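Bench notebook, Negash room
August, open day

Left the bench at 12:40 to eat and am writing this up before the afternoon groups come in. Anyone taking over the table later, read the part on tape and the part on block orientation first.

Purpose of the day: show visitors a two-arm block sort on the Fokau table, short cycles, nothing fragile. The plan agreed with the Preravano people was one pink bin, four blocks (red, green, blue, yellow), both arms live for most of the groups and a single-arm version for those who want to see one motion at a time. Program is the one saved as Fodlow 12. I did not touch the motion parameters except where noted.

Setup

Powered up at 8:15. Both arms homed without complaint. Checked mounting plate bolts by hand and with the key, all tight. Gripper open/close checked five times on each side with no block, then five times on each side with the red block. Right gripper closes a little later than the left for the same command. This was already in the notebook from last month and is not worth chasing today.

Paper is the same kraft sheet we put down for the Preravano trial. It has creases now and the tape has shifted in places. The grid is still fine as a reference for people placing blocks by hand, but do not measure from it. If you need a real position, take it from the arm.

Single-arm run

Ran this one first, slow speed, for a small group who had asked what the pendant was for. The arm works over the bin, then goes for whatever is left on the paper.

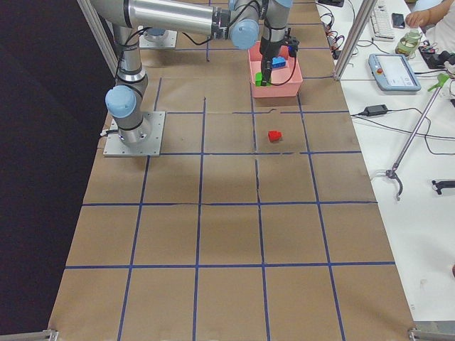
Single-arm run, gripper in the bin. Blue and green in the bin, red still on the paper.

Questions from the group, as I wrote them down:

- Does it know what color the block is? Short answer given: in this program, color decides the order and nothing else.
- What happens if somebody moves the bin? Answer: it goes to where the bin was. I moved the bin by one hand width and ran it dry to show this. They liked that more than the sort.
- How hard does it squeeze? Gave them the force setting as a number, which meant nothing to anyone. Next time hand over a spare block and let people press it.

One stop in this run, operator error. I had left the speed slider at the setup value and the wait step timed out. Code on the pendant was 335. Cleared and restarted.

Two-arm run

Switched to the two-arm program after the first break. Order of operations as loaded: blocks out on the paper, each arm takes the nearest one on its own side, the arms hold until both report a grip, then they take turns over the bin. The hold is there for clearance. It also happens to give visitors time to look, and I left it longer than needed for that reason.

With the long hold, the cycle counter on the pendant stood at 884 when I took over and I did not reset it. Subtract that if you want the number for today. 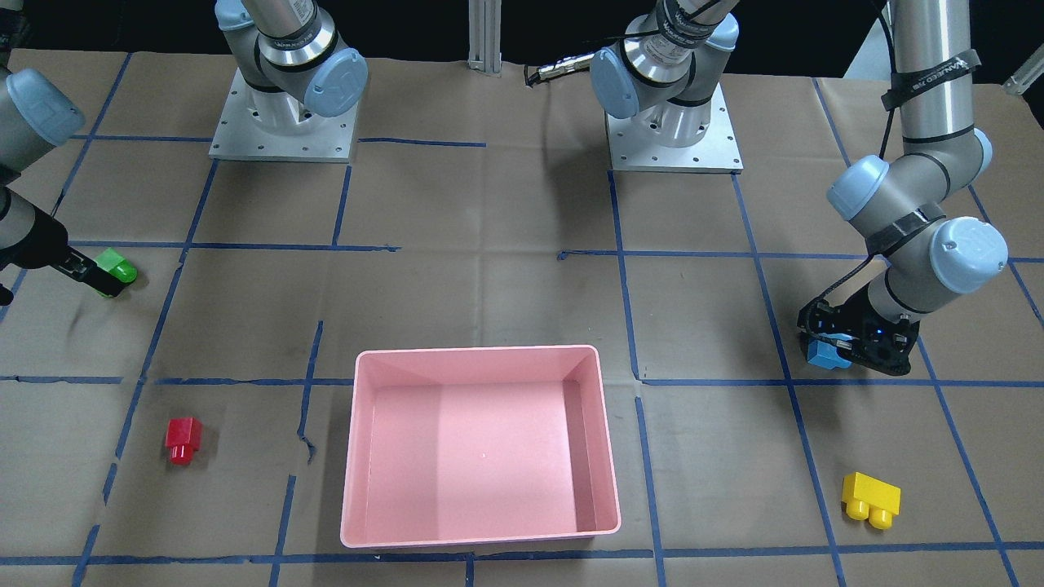

The turn-taking is the part to explain slowly. People assume the two arms are talking to each other the whole time. They are not. Each one sets a flag when it has a block and clears the flag when it is back outside the bin area, and the other one reads the flag. Drew this on the whiteboard with two boxes and an arrow each way. A visitor who works with rail signals said it was the same as a single-track section with a token, and I used that explanation for the rest of the morning.

Block orientation matters more than I had written down before. A block standing upright gives the fingers two flat faces and goes in first time. A block lying with its studs toward the fingers can be picked off center, and then it turns a few degrees in the grip. It still reaches the bin, but it lands leaning on whatever is there already. For the demo this is harmless. For the Preravano work it would not be, so I am noting it.

Also noting that visitors who place blocks themselves put them very close to the tape lines. The program does not care about the lines. People see a grid and want to respect it.

Filling the bin

By the third and fourth block the bin is the limit. Release height is set for an empty floor, so a late block can come down on top of an earlier one. I raised the release height by 5 mm for the last two groups. Slightly more bounce, less pushing. Keep it.
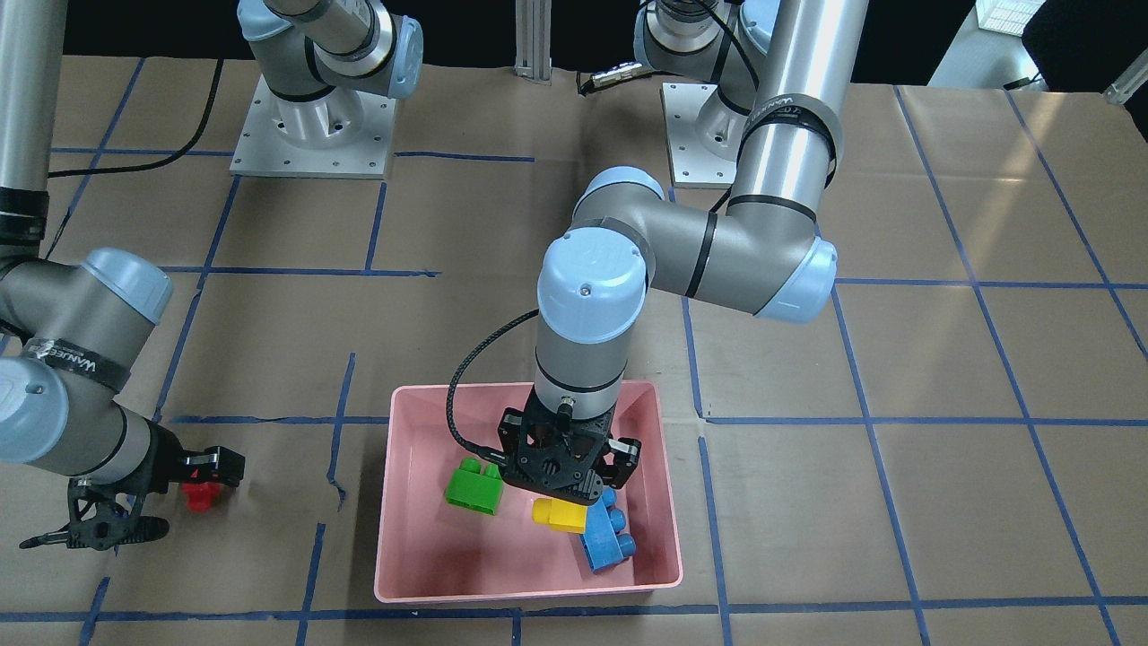 Red goes last in this order, from the right arm, and it has to wait for the left arm to clear the bin. If the left arm is slow to open, the right one sits low over the paper with its block for the whole of that time. One of the younger visitors asked whether it was tired. I shortened the left arm's dwell after opening from 1.5 seconds to 1 second and the wait looked less odd.

Cable check between groups: the gripper cable loop on the left arm is longer than I like when the wrist is turned over the bin. It did not catch on the rim at any point while I was watching. Tie it back one more turn before the next demo.

Back to one arm

The last group before lunch wanted the single-arm version again, at a speed they could film. Same program as the first run, slider at 40 percent, no stops.
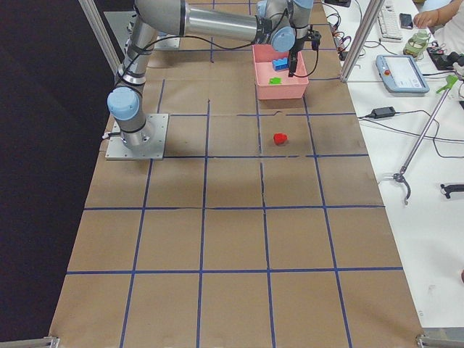
To do before the afternoon

- Slider back to demo speed. Check it on the pendant, do not trust memory.
- Retape the worst of the wavy lines if there is time. Appearance only.
- Put a spare block out for people to squeeze.
- Keep the raised release height. Save it under a new name so Fodlow 12 stays as it was.
- Write the counter start value, 884, on the whiteboard.
- Ask Preravano if they want the orientation note as a separate page or if this entry is enough.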